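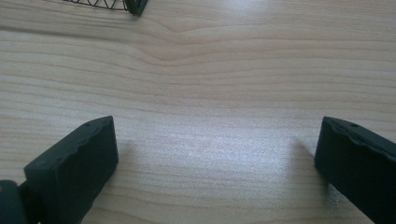

4.2 Words for a line that bends

The richest part of the word list, and the part we most enjoyed working on, covers what happens when grain stops running straight. Of the 486 entries collected in Trestton and Stetov, 70 name some kind of bend, dip or swirl. Straight grain gets by with very few words in either town. People call it "plain," "ruled" or "combed" and move on. Let the lines wander a little, though, and the vocabulary opens up wonderfully: "saddle," "river," "sleepy eye," "hen's back," "the Tuesday line" (a Trestton word whose origin we would dearly love to know).

Many of these words borrow from landscape. In Stetov, a downward curve is a "ford," and boards that have one are said to be "crossed." The older speakers there use the same word for the low place in a road where rainwater collects, and several of them moved from one sense to the other in a single sentence. Trestton speakers prefer the body and the farmyard. We had expected the two towns to share most of their terms, given how much timber passed between them through the Makowska yard, so the size of the split came as a real (and very welcome) surprise.

Age matters too, but less neatly. Younger speakers know fewer of the words, yet they coin new ones freely. One apprentice described a wavy panel as "buffering," and by the time of our return visit in March the whole shop was saying it. We have kept such coinages in the list and marked them as recent.

A shallow dip of the kind shown in Figure 1 falls right on the border between "saddle" and "ford," and borders like this are where speakers had the most to say. The notes on this pair alone run to more than 200 lines in the Onemano archive.

Figure 1. Light-colored wooden tabletop; the grain lines dip in a shallow curve and straighten out again.

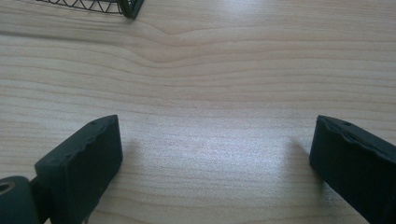
Jadwiga Kwiatkowski objected to treating the two words as rivals at all. In her view a saddle is something you feel with your palm when you plane across it, a ford is something you see from the end of the board, and a person who works with both hands and eyes will need both words before lunch. We find this a lovely argument, and it fits the data better than our first coding scheme did. Speakers who plane by hand use "saddle" far more freely than those who mostly sell or finish boards. The entries have been recoded to match, with the earlier labels kept in a separate column.

Last updated: June 28, 2026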